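Materials and Joining, Unit 4
Bolted joints: notes for the lecture
Ah-rin Wi
02/03/2024

Please read these notes before the practical class. They follow the lecture closely, but some steps are shorter here, and the worked problem at the end was only started on the board.

1. What a bolt does

Many students come to this course with the idea that a bolt works like a nail or a pin: it sits in the hole and stops the parts from sliding. In some joints this is true, but in most machine joints the bolt is a spring. When we turn it, the thread pulls the bolt longer by a very small amount, and the bolt answers by pressing the parts together. We call this pressing force the clamp force. The tension in the bolt, before any outside load comes, is called the preload. At this moment the two have the same size.

If the clamp force is large enough, friction between the parts carries the side load and the shank of the bolt does not touch the wall of the hole. When the joint begins to slip, even by a small distance, the bolt can start to turn back by itself. Most of the loose bolts we looked at in the Ladgate pump case came from slip of this kind, and the bolts themselves were strong enough.

2. Torque and preload

We usually cannot measure the preload directly, so we measure torque. The simple relation is

T = K × d × F

where T is the torque, K is the nut factor, d is the nominal diameter of the bolt and F is the preload. K has no unit. It collects all the friction in one number, and this is the weak point of the formula. The same torque on an oiled thread gives more preload than on a dry one. Before you use a value of K from a table, look at which surface and which lubricant the table is for.
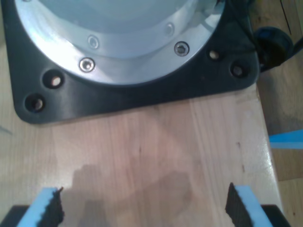
Only a small part of the torque goes into stretching the bolt. The larger part is lost under the head and in the thread. For this reason a dirty bearing surface under the head can spoil a careful calculation, and in the practical class you will clean both faces before every test.

3. Order of tightening

When several bolts stand in a circle, the first bolt you tighten fully will pull the parts together on its own side. The opposite side opens a little. When you come to that side later, the first bolt loses part of its preload. So we tighten crosswise and in steps:

First step: all bolts by hand, until the heads touch.
Second step: 40 percent of the final torque, crosswise.
Third step: full torque, crosswise.
Last step: full torque again, one after another around the circle.

The last step often feels useless to beginners, but please do it and write down which bolts still moved. In the Kassab exercise this list is part of the report.

4. Settling

After tightening, the high points of rough surfaces are pressed flat and the bolt becomes a little shorter. The preload goes down. Short bolts suffer more from this than long ones – the same loss of length is a bigger part of their stretch. Paint and soft gaskets make it worse.

5. Problem for next time

A cover is held by four equal bolts. The final torque for each bolt is 63 N m, the nominal diameter is 12 mm and K is 0.20.

a) Find the preload in one bolt.
b) The bolts are now oiled and K becomes 0.15. Find the new preload for the same torque.
c) The cover must carry a side load of 3,000 N by friction only. The friction coefficient between the faces is 0.12. Is the joint in (a) safe against slip?

Write the units in every line. Answers without units will be given back. The reading is chapter 6 of the Iner course book, without the part on fatigue, which we leave until May.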